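4. Collecting the demonstrations

4.1 What we wanted from the box

By the time we got to this part of the project we had already spent most of a semester arguing about what the robot should do. The robotics project class at Sitcombe lets you pick your own task as long as it has hands in it, and our group had gone through folding, pouring and stacking before we settled on clearing out a box. You start with a cardboard box full of small things. You end with an empty box and the small things somewhere else. It sounds like nothing (my roommate certainly thought so), but small things in a box lean on each other, get stuck in corners and roll under whatever you just moved, and a policy that can deal with that has learned something about contact.

We called our code Workoment, which started as a typo in the first commit message and stuck. Section 3 covers the model. What I want to get down in this section is how we made the data, partly for the grade and partly so the group that picks this up in November doesn't have to relearn all of it.

Everything was recorded with hand-held grippers. No arm at all, just the grippers, one in each hand, with a camera riding on the tool so that the view during a demonstration matches what the model gets at run time. I was the main operator, and I'll say right away that I was bad at it for the first day. Your wrists want to do things that a robot wrist won't do! You also want to use your fingers, and you can't, because they're busy squeezing the handle. It took me maybe an hour to stop reaching into the box with my own hand every time a cube got stuck.

4.2 Setup

The class lab in Dissanayake Hall has a nice flat table under even light, and our early trials were all done there. They were too clean. The policy learned the table. So for the main set we moved into ordinary rooms, and the tray went on whatever surface the room had. Figure 4 is from the bedroom set, where the box sat in a black tray on the bed, on top of a white fleecy blanket.

I'd recommend a bed to anyone who wants to make their life harder in a useful way. The tray can shift and tip with the blanket if you lean on it, so pushing down on an object isn't free anymore, and I had to learn to come in from the side and squeeze. The light walls of a room like this, the doorway, the desk, all of it goes past behind the gripper as you move, and that was background variety we couldn't have staged on purpose.

The things in the box were a mix of figures and small household items. We had three rules for picking them:

They had to fit between the fingers in at least one direction.
They couldn't all be the same shape. (Our first box was all cubes, and the policy got very good at cubes.)
They had to be something we wouldn't be sad to drop.

The last rule was broken more than once.

Figure 4. Bedroom set, box and tray on the bed, fingers open on either side of the box.

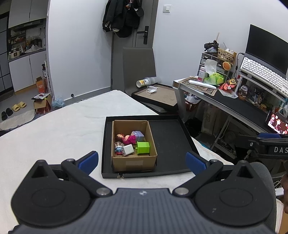

Plosby, May 9, 2025

Notes copied over from the session log, lightly cleaned up. We kept a running log for every place we recorded in, and this one was the most useful of the bunch, so I'm putting it in nearly whole.

Fingers start open and wide of the box. Every episode begins that way, and I say "go" out loud before I move so the start is easy to find later when we trim. The box stays in the tray for the whole episode. If the tray slides, keep going. If the box flips over, stop and throw the episode out.

Colors are a nice spread, with pink, lavender and lime green all in there together. The white cube is the one I worry about, with a white blanket all around the tray. Swapping it for something else between blocks is fine as long as it goes in the log.

Left hand is slower than right. Everyone who tried it said the same thing. I'm right-handed, so no surprise for me, but our one left-handed tester was slow with the left too – we think it's the way we'd routed the cable, which pulls a bit. Rerouted it before the second block and it got better, though I didn't time it and shouldn't claim more than that.

Took a break after 20 episodes. My forearm was done before that. New rule: swap operators at 20, no heroics.

End of log.

4.3 How an episode goes

After a few false starts we wrote down a loose script. One hand is the picker and the other is the helper. The picker goes in, takes something and carries it out over the side of the tray. The helper can hold the box wall, nudge things around or take an item out itself if it has a better line. We didn't fix which hand had which job. In the early trials we did, and the recordings came out stiff and strange, with one gripper hovering in the air like it was waiting for a bus.

The helper turned out to matter more than we had planned for. Cardboard bends. When the picker pulls something out of a tight corner the whole box wants to come along, and a light pinch on the near wall is enough to keep it where it is. That isn't in the task description anywhere. I just started doing it after the box had followed me out of the tray a couple of times, and then I noticed the other operators doing it too. It shows up in the data as a long stretch where one gripper barely moves, and our first filtering script cheerfully deleted every one of those stretches as "idle." So we lost a good afternoon to that. The filter now looks at both grippers together and only cuts when neither one is moving.

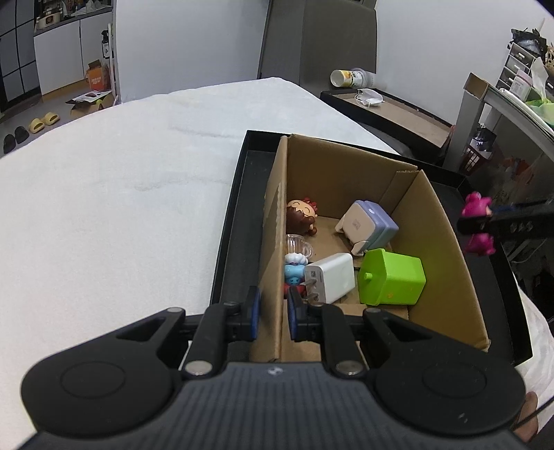
Grasps were the other thing I changed my mind about. I went in thinking there'd be a right way to take hold of each object and that my job was to show it cleanly every time. For a cube, sure, two flat sides and you're happy. A toy figure is all bumps, though, and depending on how it has landed you may have the middle, or a head, or whatever is sticking up. I stopped fussing and took what was there. The grasps got uglier and the episodes got shorter, and when we trained on the uglier set the policy stopped freezing over objects that were lying at an odd angle. My guess is that it had simply never seen anyone accept a mediocre grip before.

We also varied the inside of the box. In some blocks a strip of cardboard went in as a divider, which makes a narrow channel down one side and takes away some of the room you need to open the fingers. I hated the divider blocks. They're also the ones I'd keep if I could only keep one kind, because you have to plan where the outside finger goes before you come down. Two of us tended to drop in from above and close slowly, the third liked to slide along the wall until something touched. Both are in the data and we didn't try to pick a winner.

4.4 What we ended up with

Over all the places we recorded 406 episodes. After throwing out flipped boxes, missed starts and one stretch where the clock on the left gripper had drifted, we were left with almost 300 that we were willing to train on. That's a lot of waste, I know. Most of it came from the first week, and if I could have that week back I'd spend it practicing with the recording turned off.

We held back 5 episodes from each place for checking, picked by a script so that we couldn't cherry-pick the pretty ones. Labels were short and written by whoever had operated, on the same day, while we still remembered what we'd been trying to do. Labels written later were noticeably vaguer (one just says "stuff out").

Some things I'd tell the next group. Write the log during the session and not on the bus home. Check both clocks before every block. Put the cable over your shoulder. Bring more boxes than you think you need – the flaps go soft after a day of being pinched, and a soft box behaves differently from a new one, so we marked each box with the block it was first used in and retired it when the corners started to give. We didn't test how much the softness matters to the policy. It would make a decent small project for somebody, and the marked boxes are still on the shelf at Dissanayake.

Training details and the comparison with the table-only set are in Section 5.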